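Art 2993: Looking at American Pictures
Notes for Unit 2, The Landscape as a Made Thing
Posted Sep 12, 2018

Welcome back, everyone, and thank you for being so patient with the projector last time. These notes cover what we got through in class and a fair amount of what we didn't, so please read them even if you were there (and especially if you were there and sitting in the back, where I'm told you can't hear me once the heating comes on).

We began with a simple question: when a painter in the middle of the nineteenth century showed a valley at sunset, how much of that valley was really there? Most of you guessed "most of it," and that's a fair guess. The painters themselves encouraged it. They hiked out with sketchbooks in the summer, they made careful pencil studies of rocks and stumps, and they wrote the names of places on the backs of their drawings. But the big canvases were usually painted indoors, over the winter, in a city studio, and by January a painter might be putting a tree from one county next to a waterfall from another. I don't want you to think of this as cheating. People who bought these pictures knew perfectly well how they were made, and many of them liked the arranging best of all.

Three words to keep hold of

Sketch. A small work made on the spot, in pencil or oil, usually for the painter's own use. Sketches tend to be quick and oddly cropped, and I find them very lovable.

Composition. In this period the word can mean a finished picture of a place that doesn't exist, put together from several that do. If you see it in an old title, take it at its word.

Staffage. The little figures — a fisherman, a cow or two, a woman with a basket — that give you a sense of size and somewhere to rest your eye. Look at what they're doing, and then look at who has been left out. A great many of these valleys had people living and working in them who never turn up on the canvas, and we'll spend most of Unit 3 on that.

How to look at the Tascombe pictures

The Tascombe Collection has kindly let us use its study room again this term. There are 44 landscapes on the list, and you need to choose one and stay with it for a good long while. I mean a really long while, longer than feels comfortable. The first few minutes are mostly spent noticing the subject, and it's only after that wears off that you start seeing how the paint goes on, where the light comes from, and whether the shadows agree with it (very often they don't, and it's a pleasure to catch them out).

Start with the horizon. Is it high or low? A low one gives you a lot of sky, and a lot of sky in this period usually means weather, and weather usually means mood. Then find the path. There is nearly always some way into the picture, a road or a stream or a break in the trees, and somebody decided where it should begin and where it should peter out. Write down where you, the viewer, would have to be standing. Students are often surprised to find themselves hovering in midair over a gorge.

Please bring pencils, as pens aren't allowed in the study room, and leave bags in the lockers by the stairs.

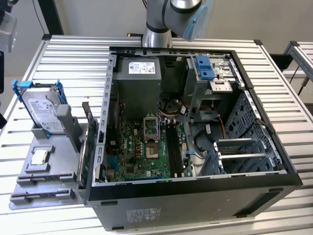
Once you've picked your painting, compare it with one print after a landscape. The Fastilitz portfolio has 19 of them, all engravings, and they're much more interesting than their reputation. An engraver had to turn color into line, so every soft pink cloud became a decision about how close together to cut. Far more people knew these views from prints on the parlor wall than ever stood in front of a canvas, and I'd like you to keep that in mind when you write about who a picture was for.

Reading for next time

Gebreyes reader, chapter 2, all of it, including the footnotes. Chapter 3 is optional, though it has a lovely passage on varnish.

Your written response should be two pages, double spaced, with the title of your painting at the top. Put it in the tray outside my office before class.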